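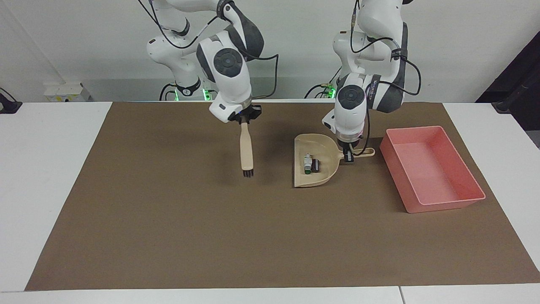
2018-12-27

Quiet day, so I finally sat down with the sweeping-up kit and gave it some proper thought, which I have been promising to do since April. Brush, pan, mat, tray. It sounds like nothing much, but everybody who uses the bench ends up sweeping it, and everybody complains about it to me.

First, the brush. I am keeping the one with the pale wooden handle and the short black bristles. We had a longer, softer one from the Falteck order and it was lovely to hold, but the bristles folded over and rode across the top of anything small. Short bristles push. With the handle held upright and just the tips touching, I can nudge a little part along without flicking it halfway across the table. If anyone is tempted to lean on it, please don't - the tips splay out and the small stuff goes sideways.

The pan is the beige plastic one, and I'm fond of it. The trick is to lay it properly flat with the lip toward the brush and then leave it alone. I used to chase the bits with the pan in one hand and the brush in the other, and all I did was push them under the lip. Pan still, brush moving, short strokes. I did 15 passes this way in the morning with odds and ends from the scrap jar (connectors, little black blocks, that sort of thing) and only 4 needed a second go. All of those were with the very flat washers, which I think would defeat anybody.

The brown mat stays. I know the Tunstall bench went back to a bare top because it wipes down faster, and I do see the point, but small parts skate on a bare top and they don't on the mat. White pieces show up nicely on it too. Black ones less so, and I'd like to try a lighter mat some time if Jarketti still sells them by the sheet.

Now the pink tray. Please can we all agree that it is for things we are keeping! Sweep into the pan, look at what is in the pan, tip the good parts into the tray, and only then think about the bin. I emptied the bin this afternoon and found five perfectly good connectors in it, along with a spring I had been hunting for since the Clultero job. I was cross for a minute and then I had some tea.

I like the tray on the right, close by the pan handle, turned a little so the long side faces whoever is tipping. The raised sides do their job, though a light part can still bounce if you tip from too high up.

To do: weigh the scrap jar again (165 g before I started), find a hook for the brush so it isn't left standing on its bristles, try the washers with a damp cloth.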